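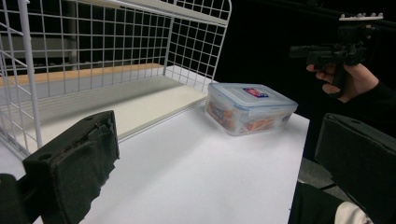 White wire shelving beside one of our tables.

Orkel is a small school for home organizing and household work. Kumiko Okabe and Wiebke Böttcher started it after they had worked 13 years in other people's houses, and they still teach most of the classes.

Our students are mostly adults who want to work as housekeepers, or who care for a parent and need a calmer home. You do not need any certificate to join. The basic course begins in March and again in September, and one group has up to 13 persons. We speak slowly in class – many of us learned English late – and all the handouts are also in Japanese and German.
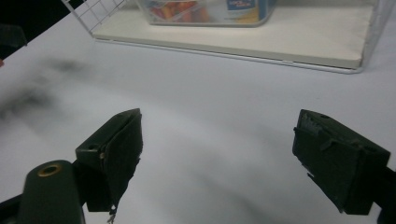 A white tabletop at Orkel.

Anas Tazi came to us as a student and is now responsible for the evening course, Muli. It is made for people who have a job in the daytime. Lessons start at 6:30 p.m. and the door is open from 6:00.

We also keep a lending library with 2,000 books and magazines about cleaning, mending, storage and kitchen work. Emiko Hayashi takes care of it. Former students may borrow without paying, two books at one time.

If you like to visit before you decide, please write to Sachiko Sakai at the office. She answers in the mornings.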